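The counter next to my sink is 238 cm long, and until January it held everything that had no other home. I moved the daily-use items onto a separate table, worked out where each one should go, and kept the result for a month before writing it up. Notes follow, mostly so that I can reproduce the layout after the next move.

The rule was simple. An item stays out if it gets used daily, and it gets a fixed holder. The holders are a mug tree, a dish rack, a shallow wicker tray and a rectangular basket. The mug tree is the Calado, bought secondhand. The rack is a Panton, the small size. The tray predates both and has no label left on it.
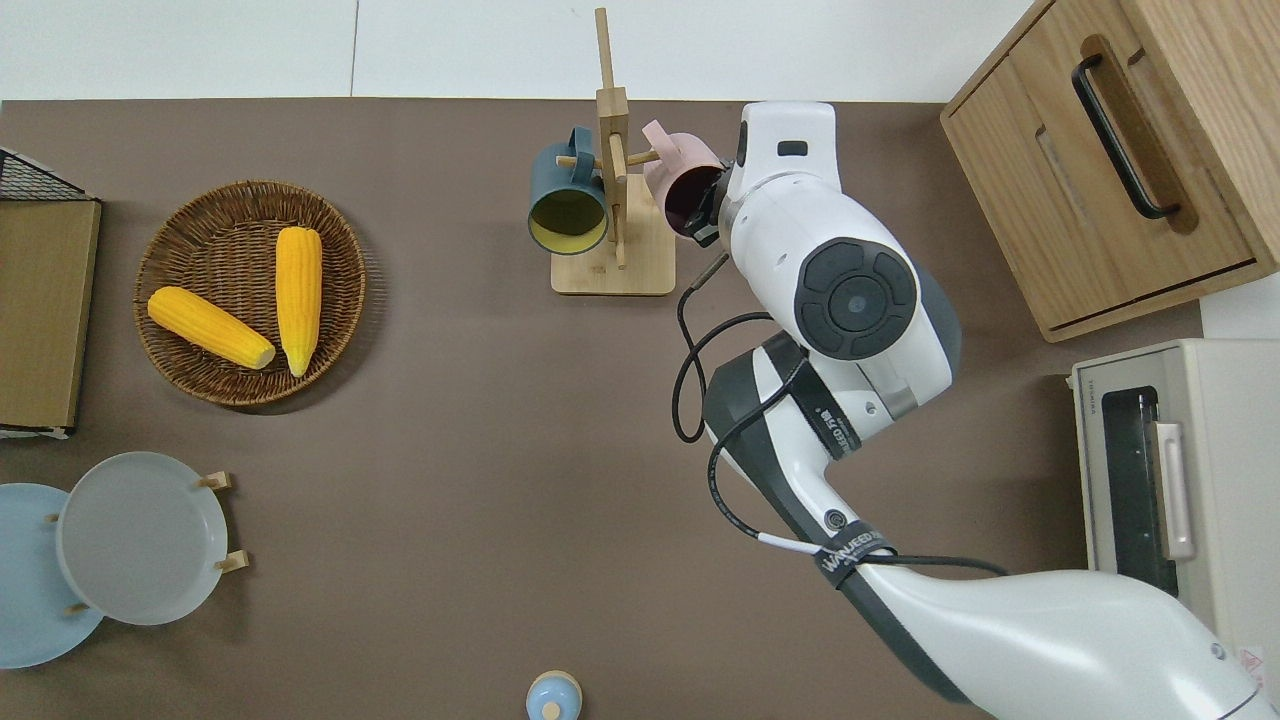 How many mugs should stay on a mug tree?

Two is enough for one person. Any more and the lower pegs become hard to reach, and the mugs knock against each other when one is lifted off. The rest can go in a cupboard.

The mug tree was the first thing I placed. Its footprint is small but its clearance is large, because a mug sticks out well past the base on the peg side. Measured from the post, a hanging mug needs more room than the square base suggests. I put the tree at the back and left space on both sides. With the tree at the front, every reach for something behind it has to go around the post.

Orientation matters too. The teal mug has a thick handle and sits low on its peg. It comes off cleanly if you lift first and then pull. Pulling first tips the tree. A heavier base would fix this, and I have considered gluing a steel plate under it, but so far lifting first has been sufficient.

The dish rack took longer. Plates stored upright use far less surface than a stack, and any one of them can be taken without moving the others. The cost is depth: the rack has to be accessible from the front, with nothing placed directly before it. I tried it parallel to the table edge and then turned a quarter. Parallel looks neater. Turned is easier to load from where I stand.

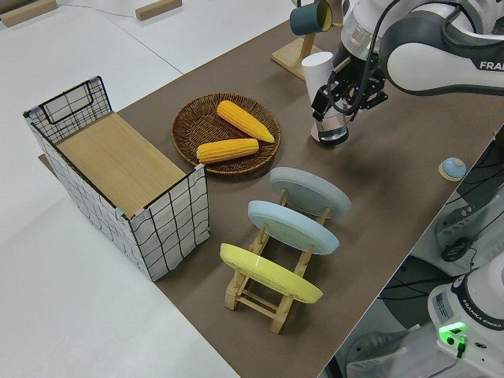
## Trays and baskets

A shallow tray is for food that will be eaten within 2 days. Corn, at the moment. The low rim means the contents are always in view, and the weave lets air through from below. Anything deeper than a hand becomes storage, and food in storage gets forgotten.

The rectangular basket is the opposite case. It has fabric sides on a wire frame, and the board inside gives it a flat bottom, so narrow things stand up in it without falling over. It goes at the far end, with the handle side turned away, because the handle loop catches sleeves. Ramiro Mateos, who had the same type from Jitdale, reports that the fabric comes off for washing after 5 minutes of swearing. I have not tested this. 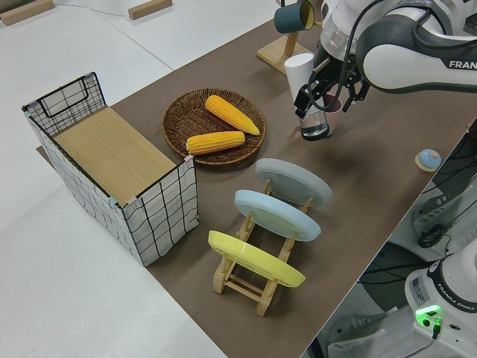 *Plates upright in the rack, corn in the tray, teal mug on the tree.*

Cups and glasses are the unsolved part. They have no holder. A glass in use ends up wherever there is free surface, and free surface is what the layout is supposed to protect. My current approach is to reserve the strip near the mug tree for them and keep it clear otherwise. It works for one glass. With guests it fails at once, and I bring out the Skarkmont carrier – ugly, but it holds 5 and has a handle.

I also looked at the order of placement when resetting the table after a wipe-down. Everything comes off, the surface gets cleaned, everything goes back. The best sequence I have found is tree, rack, basket, tray. Tall things go first, while there is still room to move your arms. 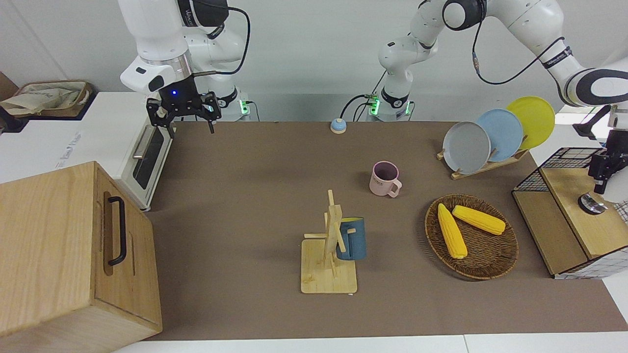

The tray goes last for a second reason: it is the only holder light enough to slide into place with its contents still in it. The rack has to be lifted with the plates out, or they lean and chip at the rim. I have one chipped plate from the first week.

Remaining work: felt pads under the rack legs, and a decision on the pink mug, which has a peg available and still often doesn't get hung up.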